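The bead weekend, or how I finally sorted the jewelry

I've been putting off the jewelry for so long that I'd started dressing around it. You know how it goes: you wear the same two pairs of earrings because they live in the dish by the sink, and everything else sits in a tangle you'd need an entire evening and good light to deal with. Well, I had the evening! On Wednesday I put on a podcast, cleared the round table, and told Tyson I'd be unavailable until further notice.

He brought me tea anyway. Good man.

The starting point was a shoebox, a zip bag, a cookie tin, and the bottom of my old beach bag. When I tipped the tin out, a bunch of loose seed beads went straight off the table and under the radiator, and I am still finding them with my socks. Lesson one, if you're going to try this: put a towel down first. A tray is even better. I used the lid of a roasting pan after that and didn't lose another thing.

What I loved most was meeting everything again. There were the turquoise drops I bought in Dusatholm on that freezing February trip, when Elis Bowen and I ducked into every single shop on the harbor street just to get warm. There was the brass cuff that turns my wrist green (I kept it, I don't care). And there was the pink and peach bracelet, which I had completely given up on. I was sure I'd left it in a hotel. It has these round translucent beads that go from pink to peach to coral, one white bead near the end, and a tiny gold knot charm, and I swear I was as happy to see it as if somebody had handed me a new one. 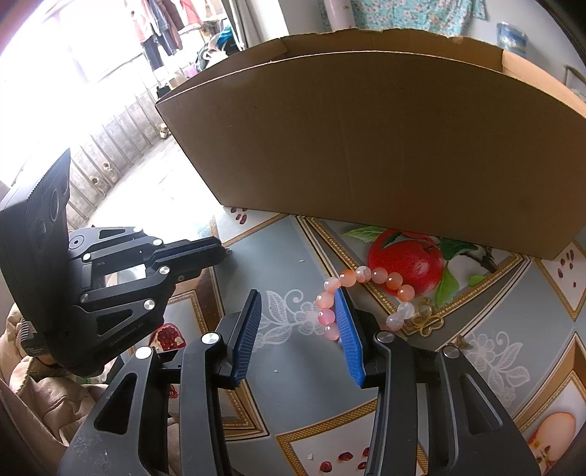

Sorting by how I wear it

The first time I organized jewelry, years ago, I did it by type. Necklaces here, bracelets there, earrings in one of those plastic boxes with the little compartments. It looked wonderful for a week and then I stopped using it, because I don't get dressed by type. I get dressed thinking "I'm wearing the green sweater."

So this time I sorted by mood. There's a weekday pile, which is small and plain and can survive a keyboard. There's a dressing-up pile. There's a summer pile, and that's the big one, all shells and bright beads and things on elastic. And there's a pile for pieces that belonged to my grandmother, which I mostly just like to hold.

I also made a mending pile, and I'm proud of this one because I've already done half of it. Restringing is so much easier than I expected! I bought a spool of Kulier stretch cord, 200 feet of it, so I'm set until retirement. The trick Elis taught me is to pull the cord hard a few times before you thread anything, so it gets its stretching done before it's a bracelet. Then a surgeon's knot, a dot of glue, and hide the knot inside the bead with the biggest hole. I did four in one evening.

The tablecloth helped, too. I know that sounds silly, but I've had my pomegranate cloth out all winter, and working on something cheerful makes a boring job feel like a craft party. It came from Özkan, the little home store near my mother's old apartment, and the lady there threw in a matching dish towel because I'd complimented her window. The blue-gray goes with everything. My one complaint is that printed pomegranate seeds look a LOT like garnet beads after nine at night. I tried to pick one up more than once.

What everything lives in now

I refused to buy organizers. I've bought organizers before, and they end up holding batteries. My plan was cardboard, which I always have too much of, and I'd been saving boxes for weeks.

For bracelets I cut a flat panel, wrapped it in leftover flannel, and rolled it into a tube. It sits in the top drawer and the bracelets slide right on. For necklaces you want the panel flat, with notches snipped along the top so each chain has its own slot and hangs down the front. Corrugated is best, the brown stuff from a shipping box, and it doesn't need a perfect edge if you're going to cover it.
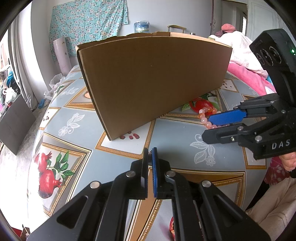 Mind which way the ridges run. If they go up and down the panel stays nice and stiff, and if they go sideways it folds over the minute you hang anything heavy on it. I learned that with the first one, which bowed to me very politely and dropped six necklaces behind the dresser. A second layer glued crosswise fixes it completely.

For covering I used scraps, and a pillowcase with a hole in it turned out to be the prettiest of the lot. Pull the fabric tight, tape it at the back, and go over the tape with a glue stick if you're feeling thorough. I wasn't.

The earrings are still in the cookie tin. I have an idea involving an old picture frame and some window screen, so if any of you have made one of those, please tell me whether the screen needs to be metal. Tyson thinks we have a piece in the garage, and he's going to look this weekend.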